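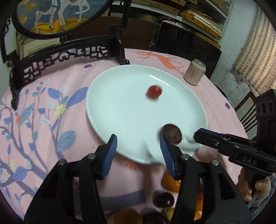 Posted by the Medon tools desk, updated 25th April

Section 2: Marking up a two-gripper fruit clip in Dalto

Okay, you've got Dalto installed and a clip loaded, so let's label something! I'm using a fruit-on-a-plate clip because round things sitting close together are where I made most of my own mistakes.

1. Open the clip and scrub to the first contact. I stop where a blue finger pad meets the brown fruit at the front edge of the plate.

2. Press G and name your grippers. I go with "near" and "right" (left and right jaws get their own tags later, so don't mix the two up like I did all through October).

3. Draw the plate first, then the fruit on it, then the pile on the tablecloth. Dalto stacks masks in the order you draw them.

4. Tag each fruit. If you can't tell what it is, pick "round fruit, unsure" and move on. The small red one on the plate is blurred, and I couldn't swear to grape or cherry tomato, so unsure it is.

5. Set the contact window to 15 frames and hit Track.

Note: printed cloth can fool the tracker. If a mask wanders off onto the leaves or the orange deer, raise the edge threshold to 66 and run it again. That fixes it for me nearly every time.

Caution: save before you export to Bronside! The exporter splits anything over 200 frames into separate files, and it'll happily overwrite your old ones without asking.

Once the export finishes, open the Vishwakarma viewer and go on to Section 3.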